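Course handout, Unit 2: Handling and Grasping
Demonstration visit to the Farnutik open day, November

Students attend in two groups. The first group enters at 9:30 a.m. and the second after lunch. Attendance is required and counts toward the lab grade. Bring this handout and a pencil.

Farnutik will show the hand-held grippers used in its Prudia project. A person holds one gripper in each hand and carries out an ordinary household task while the tools record the motion. The Prudia set for this task now holds 147 recordings. Each group will watch one full session of 22 minutes.

While watching, note the following:
When the operator changes from one hand to the other
How far the jaws open before each grasp
Which grasps are repeated, and what was changed the second time

Readings: Trultano course notes, section 2, on contact between a soft pad and a narrow object. 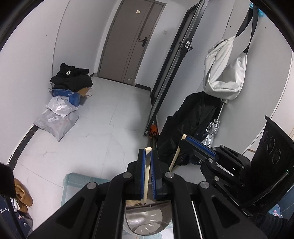

Gil wrote after last year's visit that the talk moved too quickly from grasping to data, and that more time should be given to slips and failed grasps. The question period has been made longer for this reason.

A written report of one page is due at the next lab meeting. Sketch one grasp from the side and mark the points of contact.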